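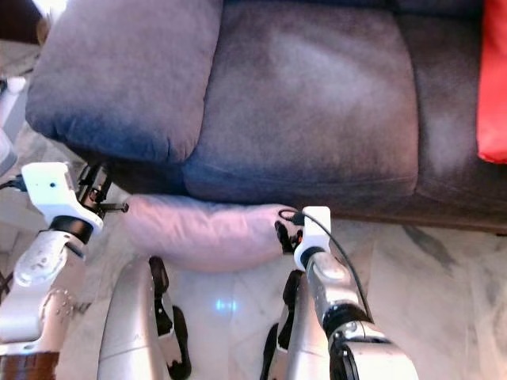

Skoryk Sofa Tidying Set

Skoryk is a collection of short recordings about putting living room sofas back in order. The subject is soft furnishings: seat cushions, throw pillows, bolsters and the sofas they belong on.

Contents

The set holds 918 recordings. Of these, 900 have been checked and labeled. The others are in the folder named "pending" and have no labels yet.

Each recording has a text file with the same name. It lists the sofa, the loose items and the place each item should end up.

Item names

bolster: a long, soft cushion, such as the pale pink-lavender one on the floor in front of the blue-gray sofa
pillow: any loose pillow that stands or leans on a seat, including the red-orange one
seat cushion: the part you sit on, whether or not it comes off
base: everything under the seat cushions

Color words are kept short. A sofa between gray and blue is written "blue-gray" in all files. Older files from Jarent used "slate" and have been changed.

Labels

start: where the item is at the beginning (floor, seat, arm, other)
goal: where it belongs
fabric: smooth, brushed, knit or unknown
wear: yes if the upholstery has faded or flattened patches

Wrinkles in a bolster or pillow do not count as wear.

Rooms

The recordings come from 9 living rooms in Brostthorpe. Sofas were used as they stood, with their own covers. No upholstery was cleaned or brushed first.

Known problems

In 309 files the fabric label is "unknown". Brushed and smooth covers were hard to tell apart in evening light.

Files made before June may list a bolster as "pillow, long". Loradar reads both names.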